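Home | Stories | Homes | Community | Contact

The linen room at Clakevdale

Fongchan Srithong starts with the blankets. They take up the most room and they're the first thing people ask for, so she likes to have them done before lunch.

She has run the linen room at the Clakevdale guest house for 12 years. Before that she worked at a laundry in Nodley, where she says she learned to fold and not much else.

"The sheets are easy once you've been shown," she says. "Plush is harder. It slides, and it won't hold a crease. You have to find a corner and get hold of it properly before you do anything."

Her method is to lay the blanket out flat, bring it in by thirds and then roll it. She used to stack them square, but the piles leaned and the bottom ones came out flat - guests noticed.

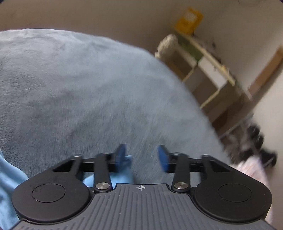 Colours are sorted by floor. Blues and greys go upstairs, and anything patterned stays down. It was her idea, after a January when two rooms ended up with four blankets each and the room at the end of the hall had none.

"I was up and down those stairs all night," she says. "The next morning I wrote the floors on the shelves."

She is less strict at home. Her own cupboard in Kukard is "a shove and a slam", and her daughter does most of the folding there.

I asked what she would change if she could. A longer table, she said, and a second window. The guest house priced a table last year at $3,299 and decided to wait.

"I can wait too," she says. "I've got the bed in the spare room. It's a good height."

Then she went back to the pile, with roughly half of it still to go.

Related
Drying doonas in a wet winter
Polishchuk bakery moves to the main street
What to keep in a guest cupboard

Contact us | Copyright 2024 | Back to top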